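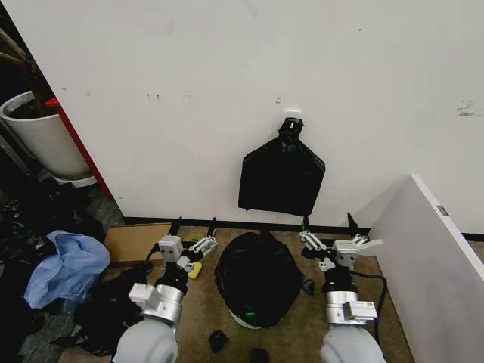
The woman who looks after the supply room at Mbwambo has strong feelings about trash bags, and she is happy to share them with anyone who has a Thursday afternoon to spare. I had one, and she made tea.

"People think you take the old one out, you put the new one in, and that's your whole job," she told me. "Well, it is! But where's the new one? It's always down the hall in some cupboard, so the can sits there bare and somebody throws a peach pit in it."

Her answer is a small stick-on hook on the wall, right over the can, with the next bag hanging from it by a knot at the top. She picked up the habit years ago at a place called Dondivance, where the building had 3571 square feet of carpet and (as she remembers it) a single closet. She has kept it up ever since, through two moves and a good many hooks.
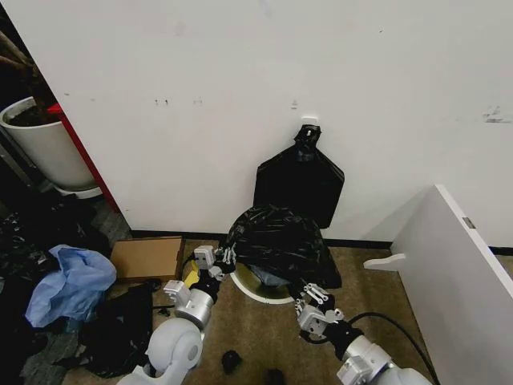 The spare bag on its hook, with the can right underneath.

I asked whether the hook ever comes off. "Oh, sure, in July, when it gets sticky in here," she said. "You wipe the wall, you press a new one on, you give it an hour. An empty bag weighs nothing, so don't go buying the big fancy kind."

She is just as firm about the liner in the can. She likes plenty of plastic over the rim, more than looks tidy, and she doesn't mind the bunching. "My sister folds hers down all neat, and then it slides in the minute you drop something heavy. I leave mine puffy. It looks like a bad hat, but it stays put."

And the carpet? She sighed at that one and poured us both some more tea. "I'd love a hard floor under a trash can, who wouldn't. You tie the bag before you lift it, and you lift it straight up. Then you go get your vacuum anyway."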